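Vesville group issues handling rules for home gripper work

A working group in Vesville has published its first set of good-practice rules for people who record household tasks with hand-held grippers, the kind used to teach robots how to clear a table or put away dishes. The document was released in October 2025 and runs to 11 pages.

The rules cover grip, pace and breakable items. Operators should close both fingers on the rim of a dish and hold it before lifting. Stacks are allowed, but a session must be marked as a stack session in the log. Gripping pads are to be checked before each session and replaced in pairs.

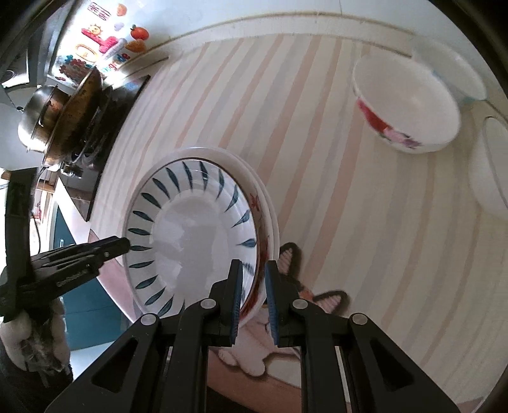 Kitchens get a section of their own. Burners must be off for the whole session, and cords have to be kept clear of the operator's feet — a point added after comments on the June draft. Names, letters and family photos should be put away before recording starts.

Delphine Sorensen, who edited the text, said the group read 492 comments. "Most were about breakage and who pays for it," she said. The final version puts that cost on the company running the project.

Mornik and Burkell have said they will follow the rules. Benavides has asked for more time to review the section on session length, which sets a break of 10 minutes every 2 hours.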